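Zelo Tabletop (simulation kit)
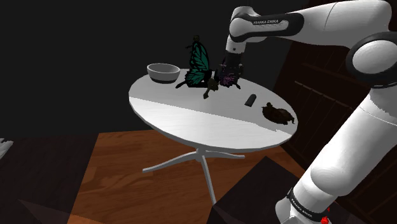

A Franka Emika arm over the round table in a Zelo Tabletop scene, gripper just above the purple flower-like piece.

Zelo Tabletop is a simulation kit for practising pick-and-place work with a single robot arm. It's put out by Fallance, a small software outfit in Bustthorpe, and it sits somewhere between a teaching package and a proper research tool. I look after this entry on the wiki and I've used the kit a fair bit at home, so you'll get my opinions mixed in with the facts (the talk page is there if you reckon I've got something wrong).

Overview

The idea is pretty simple. You get a rendered room, a table, an arm and a pile of small objects, and you write or train a controller that moves the objects where you want them. The whole lot runs on an ordinary gaming computer. I've had it going on a second-hand tower that sounds like a hair dryer, and it coped fine once I turned the shadows down a notch.

Fallance sells it as a download, with a classroom licence on top for schools and TAFE colleges. The kit doesn't come with any hardware, and a few buyers on the forum were cranky to find that out after paying. Read the product page first!

Scenes and objects

The object library is the bit I like best. Lots of kits hand you coloured cubes and leave you to it, and you get sick of cubes very quickly. Zelo goes for odd little ornaments: a butterfly with teal-green wings standing upright, a brown turtle with a domed shell, bowls, flowery things with spiky petals. They're a pain to grasp, and that's the whole appeal. A cube forgives a sloppy approach angle, but a spiky flower shape sitting close to another figurine won't.

Lighting is set per scene. The dim room is my favourite — black wall behind, light falling on the tabletop and a patch of the floorboards — and it gives camera-based controllers a decent workout, as part of the table drops into grey. Mine did beautifully in the bright rooms and then fell in a heap there, so I spent most of July sorting out my colour thresholds.

Controllers

You can drive the arm by hand with a gamepad, script it, or plug in a learned policy. Scripting is where I'd start. The learned route is good fun but it wants patience: my first run needed 3000 practice grasps before it stopped shoving the turtle off the table, and I've no idea whether that's normal.

Gripper contact is modelled well for solid shapes and less well for thin ones. Wings and petals sometimes slip through the fingers at high speed. Slowing the final approach fixes most of it, and so does raising the physics rate, though your frame rate will suffer.

Versions

Version 8 was the long-running release and is still the one most tutorials assume. Version 9 came out on Wednesday, March 12, 2025 and changed the scene file format, so older scenes have to go through the converter. I've converted all of mine and lost the lighting settings in 2 of them. Keep your originals.

Comparison with Camacho

People always ask about Camacho, the other kit in this price range. Camacho is quicker to install and its manual is much better organised. Its scenes look a bit like a dentist's waiting room, though, and adding your own objects means a trip through a separate editor. Zelo lets you drop a mesh file into a folder and get on with it. If I were teaching a class of beginners I'd probably pick Camacho, but for mucking around on my own I keep going back to Zelo.

Known issues

The converter ignores custom floor textures. Gamepad support is patchy on older controllers. Saving a scene while the arm is moving can store it in a strange pose, and the only cure I've found is to reset the joints from the console before loading it again.

See also: Fallance; Camacho; Grasp planning; Scene file format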